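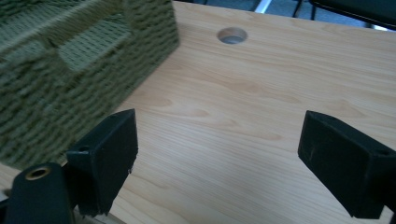 Shiela Yap wrote to ask whether the finger pads on the Zirkico hand-held gripper set should be replaced at the first scuff, as her supplier had advised, or left in place until grip is lost. She added that a pair at her site was retired after 59 hours and looked perfectly serviceable.

The question deserves a full reply, as pad life accounts for most of the running cost. In our evaluation at the Idville workshop, surface scratches had no measurable effect on holding. Chipping at the lower tip is a different matter. Once a chip reaches the flat inner face, thin cloth begins to slip, and the pad should be changed. Each pad is held by small screws, and a change requires 7 minutes per side with the supplied driver. 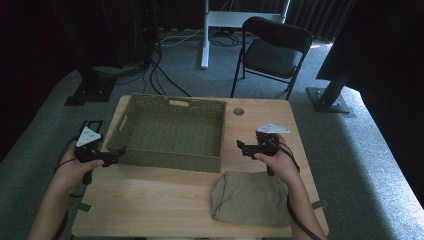 Setup of the paired station is described in chapter 6 of the manual, and the chapter is adequate. It covers calibration in detail and says little about the position of the work itself. We recommend beginning with a basket and a single folded cloth on the table, with both grippers held at working height, and confirming that the marker plate on top of each one remains unobstructed through the full reach. Cables should be routed back along the forearm or away to the side and checked for tension at the far corners of the table.

Routine care is light. Jaws are wiped down at the end of each shift and the mounting screws checked monthly. The threaded inserts in the body held well, although one was over-tightened in June and had to be reseated. Agbayani supplied the replacement part promptly.

At $1,898 for the pair, the set is recommended for sites with a trained technician. Spare pads should be ordered at the time of purchase.

Reviewed by Remedios Buenaventura
Posted in June

Related reviews
Olia bench clamps, second edition
Choosing a torque driver for small fasteners
Cable sleeves for moving equipment

This site uses cookies to remember your reading preferences. Accept | Manage settings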